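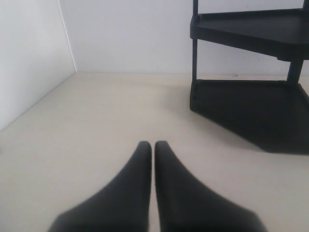 In defence of the boring kitchen

My friend Nanna Damgaard has lived in the same flat in Burnmont for eight years and in all that time she has never once bought a kitchen gadget. She has two knives, one big pan, one small pan and a wooden spoon that her sister burnt the end of. She's also the best cook I know, which is annoying, as I own a spiraliser.

I've been thinking about this since July, when I moved house and had to put my own kitchen into boxes. It took me a whole weekend. There was an avocado slicer in there. There were 19 biscuit cutters (I counted because I couldn't believe it), and I'd say I bake biscuits at Christmas and then only if somebody's children are coming. And at the back of the cupboard, still in its cardboard sleeve, a Gretix egg cooker. I can boil an egg. I've been boiling eggs since I was seven!

So my opinion, for what it's worth, is that we've let ourselves be talked out of owning less. Every cookery programme has a machine in it now. Every recipe I look up wants me to "pulse" something. I made a perfectly nice soup last week by mashing it with a fork, and it was a bit lumpy, and we ate it.

People will say gadgets save time, and I did believe that for years. But take my old food processor. It chopped an onion in four seconds flat, then I had to take apart a lid, a bowl, a blade and a funny plastic stalk, wash the lot and find somewhere to dry them. Meanwhile Nanna's chopped her onion, wiped her knife and sat down with a glass of wine. I paid 180 pounds for that thing. I could have had a really good knife for less, and I'd still be using it.

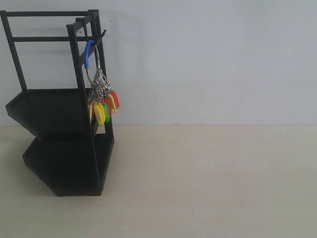

The shelf problem

The other thing gadgets do is breed storage. You get the machine, then you get the rack for the machine, then you need hooks for the bits that don't fit on the rack, and before long you're in a shop on a Saturday looking at an organiser for your organisers. I did this. I'm not proud of it. In my last place I had so much standing about on the worktop that I used to roll out pastry on the dining table, with the post pushed up to one end.

And I do understand the pull of it. A nice tidy shelf makes you feel as though you've sorted your life out. You put four jars in a row and think, right, I'm a person with jars now. But a shelf doesn't care what you put on it, and if you fill it with things you never touch then you've only moved the mess up off the counter.

Syafiqah Osman, my neighbour at the new house, disagrees with me about nearly all of this, and I should be fair and give her side. She cooks for a family of six and she says her rice cooker is worth more to her than her car. Fine. I've eaten the rice and I can't argue with the rice. Her point is that I'm lumping together the things you use every day and the things you use once, and she's right, I am. A rice cooker that's on every evening has earned its plug socket. My egg cooker hadn't.

We did get a bit heated over the microwave, mind you — she thinks they're pointless and I'd be lost without mine — so I suppose everybody has their one exception.

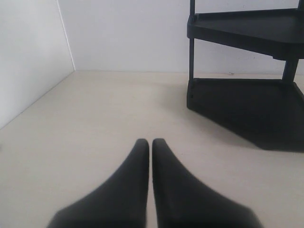
Kitchen clutter: how much do we need?

What I've done in the new place is keep a box in the hall. Everything I wasn't sure about went into it, and if I want something I have to go and fetch it. So far I've fetched the grater, the colander and one biscuit cutter, a round one, which I used for scones. The garlic press is still in there and I haven't missed it, although I've missed the idea of it once or twice, usually when my fingers smell.

The rest goes to the charity shop at the end of the month, spiraliser included. If anyone in Burnmont would like an egg cooker, never used, do get in touch before then.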